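Accueil | Projets | Lecture publique | Rapports | Contact

20 mai
Par la coordination du programme Premo

Rapport d'avancement : lecture à domicile et prêt de livres, deuxième tranche

Le présent rapport couvre la période écoulée depuis le versement de la deuxième tranche. Il porte sur le fonds de prêt Premo, la sélection des titres et le suivi des lecteurs inscrits. Les éléments comptables sont transmis séparément.

1. Constitution du fonds

Le fonds compte à ce jour 1538 volumes catalogués, pour un objectif contractuel de 1000 à cette étape. L'écart provient d'un lot de romans cédé par la librairie Fullen à la fermeture de sa réserve. Quelque 200 volumes de ce lot restent à équiper (cote, code, couverture). Les doublons ont été affectés au point de prêt Zitel, où la demande en poche dépasse l'offre.

La répartition par genre demeure déséquilibrée. Le roman contemporain traduit est bien représenté ; l'essai et la poésie le sont peu. Une commande complémentaire est en préparation pour ces deux rayons, dans la limite de la ligne budgétaire B.

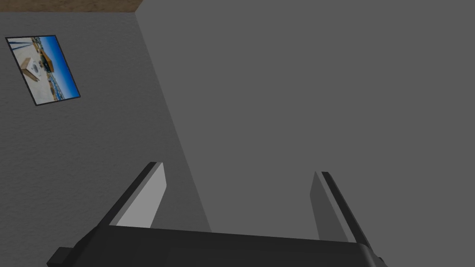
Vue de synthèse : pince à deux doigts parallèles.

2. Sélection des nouveautés

La grille de sélection a été révisée. Elle retient désormais la date de parution, la disponibilité en grands caractères et l'existence d'une version audio. Le critère de notoriété de l'auteur a été supprimé, les lecteurs consultés le jugeant sans utilité. La liste Jurčo, consacrée aux littératures d'Europe centrale, a été intégrée au catalogue sous forme de sélection autonome. Elle comprend 15 titres, dont quatre sont épuisés et recherchés d'occasion.

Le délai moyen entre parution et mise en rayon n'a pas encore pu être calculé de façon fiable, les dates de réception n'ayant été saisies qu'à partir du deuxième mois.

3. Prêt et circulation

La durée de prêt a été portée de trois à cinq semaines. Les retours tardifs ont diminué, sans que l'on puisse attribuer cette baisse au seul allongement du délai : les rappels par courrier ont été rétablis au même moment. Les romans longs circulent mieux qu'auparavant. Les recueils de nouvelles restent peu empruntés malgré leur présentation de face.
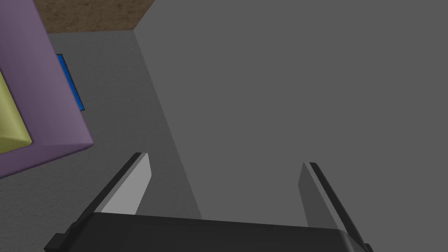
Les clubs de lecture se réunissent une fois par mois dans chacun des points de prêt. Le choix du livre se fait par vote, à partir d'une présélection de six titres. Le cycle en cours porte sur la littérature d'anticipation et le travail automatisé. La fréquentation est stable à Zitel et en léger recul ailleurs.

4. Difficultés

Le logiciel de catalogage ne gère pas correctement les signes diacritiques à l'export. Les notices de la liste Jurčo ont dû être corrigées à la main. Une demande de correctif a été déposée auprès du prestataire et reste sans réponse à ce jour.

Deux éditeurs ont refusé la mise à disposition de leurs versions audio hors abonnement. Les titres concernés sont proposés uniquement sur papier.

5. Suite du programme

Sont prévus en juin : l'équipement du reliquat Fullen, la commande d'essais et de poésie, et la diffusion du questionnaire aux lecteurs. Le report du solde de la ligne C (transport) sur la ligne B (acquisitions) est soumis à votre accord. Les pièces justificatives correspondantes figurent en annexe 2.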